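Student project report: Open day at the Inthorpe handling lab
12 December 2020
4 min read
2 comments · 51 shares

1. Purpose of the visit

Our project compares ways of recording household tasks for robot training. The Inthorpe open day was chosen for its demonstration of hand-held grippers, which let a person do a task directly while the motion is logged. The session belonged to the Pristidero project, whose archive held 563 recordings on the day of our visit.

2. Demonstration

The task was putting away clothing at a desk. The operator works with one gripper in each hand. Each tool carries printed square markers, used to recover its position. 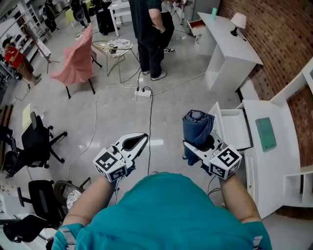
Figure 1. Rolled navy fabric held in the right gripper, next to an open desk drawer.

We were given 108 of the recordings for our own analysis. Position error will be reported per hand, with drawer tasks listed separately – the Mkhize method we follow does not separate them.

3. Observations

The fingers are soft and ribbed on the inner surface. A wide-angle view from the tool takes in the fingers and much of the room, with strong curvature toward the edges. Our correction step must handle this before any markers are measured. 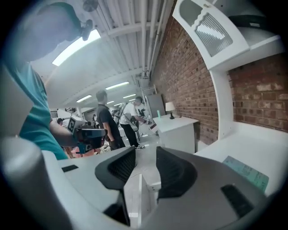 Brustance asked in the comments whether ceiling lights reflected in a glossy floor would upset the tracking. We have no data on this yet – it has been added to the test plan under lighting.

Remaining work: curvature correction, then the error tables.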